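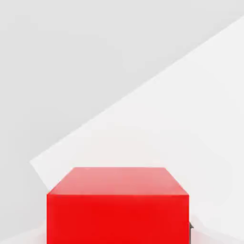 Figure 3. View from the wrist camera in the simulator, as shown on the left-hand screen at the open day. The red cube is the object to be picked up.

4. What we learned from the open day

4.1 Why we held one at all

I should say at the start that this section wasn't in our original plan. The study was meant to stop at the comparison in Section 3, where the same picking policy was run in simulation with and without the wrist view. But the department holds an open day every February, our lab was asked to put something on, and Hatice Aksoy pointed out that we had a room full of people coming to watch the very thing we were writing about. It seemed silly not to take notes.

So we did, and I ended up learning more from one long day of standing next to a monitor than I had from a good stretch of the previous term. I've written it up in the first person since most of the observations are mine, and where they belong to one of the others I say so.

None of what follows is a controlled experiment. People wandered in, people wandered out, a school party took over the front row for a bit, and I was talking for most of it. Please read it as field notes with a few figures attached.

4.2 The set-up

We ran the demonstration entirely in simulation. Lawal Fashola had wanted to bring the real arm down from the second floor, and I was all for it, but the paperwork for moving it into a public room beat us (there's a form for the trolley, it has its own form!). In the end we used two screens side by side. The right-hand screen showed the whole workspace from a fixed viewpoint, so visitors could see the arm and the table and get their bearings. The left-hand screen showed only what the wrist camera sees, and Figure 3 is a typical still from it: the cube large and low in the picture, and just the dark tip of what looks like one gripper finger poking out past its right side.

The task was as plain as we could make it. The arm starts above the table, moves to the cube, closes on it and lifts. We recorded 300 runs in advance with the policy described in Section 2 and kept the simulator going live as well, so that visitors could ask for a fresh start position and see what happened. Sándor Csizmadia looked after the live machine and I did the talking. Our scene files carry the working name Pendero, and that's the name on the poster, which is why one visitor thanked us for "the Pendero robot". I didn't have the heart to put her right.

Before each round I asked people to watch the left-hand screen only, and to put a hand up when they thought the gripper was about to close. Then we did the same with the right-hand screen. That was the whole exercise. It took a few minutes a go and people seemed to enjoy it, especially when half the room put a hand up far too early.

4.3 What people could and couldn't tell

The first thing I noticed was how unsure everybody was about distance. On the fixed view, visitors were happy to say that the gripper was high, or low, or nearly there. On the wrist view the same people went quiet. A cube gets bigger as you come down on it, of course, but if you don't know how big it is to begin with, a big cube far off and a little cube close up look much the same. One man asked me whether it was the size of a dice or a packing crate. I gave him the answer in centimetres and he said, fairly enough, that there was no way he could have got that from the picture.

I'd been looking at these views for so long that I'd stopped seeing the problem. Our scene is very bare. Behind the cube in Figure 3 there's a pale surface and a grey area, with one long slanting edge between them, and neither has any pattern on it. We built it that way to make training quick. For a person trying to judge height, though, there's precious little to hang on to, and I started wondering whether the policy was having the same trouble.

The second thing was the colour on the table. Look just to the right of the cube's lower part in the figure and there's a faint pink tint on the pale surface, fading as it goes out towards the side. A girl from the school party spotted it before I'd said a word about lighting. She wanted to know if the cube was leaking! I explained that it looks like red light bouncing off the cube on to the table, the way a bright jumper can colour your chin, and that the renderer handles light in a way that allows this kind of thing. She then asked whether the robot knew that the pink bit wasn't part of the cube.

I told her I thought so. I went home and worried about it, and Section 4.4 is the result.

The third thing concerned the gripper itself. Visitors kept asking where the robot was. In many of the wrist stills you see only a scrap of finger, or none, with the cube hiding the rest, and to somebody new to this it's a bit of an odd idea that the machine should be working from a picture in which it hardly appears. Huguette Tessier, who took over the talking while I had my lunch, found a nice way round it: she asked people to hold a mug up close to their own face and say how much of their fingers they could see. After that the questions got a lot sharper. She had people asking how the arm knows where its hand is if it can't see it (from the joint readings, which are fed in alongside the image, as set out in Section 2).

4.4 Going back to the runs

Once the open day was over I went back through the 300 recorded runs with those three points in mind. I wasn't expecting much. Most runs end in a clean lift and there's nothing to say about them. But there were 8 failures, and I had only ever logged them as failures without sitting down to watch each one through.

Of those 8, 3 turned out to be the gripper closing too soon, while the fingertips were still above the top of the cube. That's the same mistake the visitors made with their hands up. In another 2 the gripper came down off to one side, over the tinted patch of table, and closed on nothing. The remaining 3 were collisions with the table that I put down to a bad start position, and I don't think the camera had much to do with those.

I want to be careful here. A handful of failures is a handful of failures, and I can't show from them that the policy was fooled by the pink tint, only that the gripper was over that patch when it closed. Lawal thinks it's chance. He may well be right, and we had a lively afternoon about it. What I will say is that I'd never have looked at where the tint falls if a visitor hadn't asked about it.

Sándor suggested the obvious check, which is to turn off bounced light in the renderer and run the same start positions again. We haven't done this in full yet. It changes the brightness of the whole table as well as the tint, so you end up with two differences at once, and we'd like to find a tidy way to separate them before we report anything. The same goes for putting a pattern on the table to help with height. It's an easy thing to add, but it also gives the policy something to memorise, and a policy that has learned one particular tablecloth isn't much use to anyone else.

4.5 Notes for anyone running a similar demonstration

A few practical matters, for what they're worth. Show the fixed view first. We began the morning the other way round and lost people straight away, as they had no idea what they were looking at. By late morning we'd swapped, and the room was noticeably more talkative for it.

Leave the live simulator somewhere the public can see the person driving it. Several visitors assumed that the recorded runs were an animation somebody had drawn by hand, and it was only when Sándor typed in a start position they had shouted out that they believed otherwise.

Slow the playback down. Our runs are short, and at full speed the wrist view lurches in a way that one or two people found unpleasant. Half speed was fine.

And write the questions down as they come. Ruby-Lee McAlister sat at the side with a notebook all day and took down every question she could catch, including the ones I'd answered badly. I had thought this was overdoing it. Her notebook is the only reason that I can report the leaking-cube question in anything like its proper form, and there are pages in it we haven't got to yet, a good many of them on what would happen if the cube were replaced by something soft. We don't have a soft object in the simulator at present. Hatice has started on one, and it'll be in the next version of the scene files along with the patterned table.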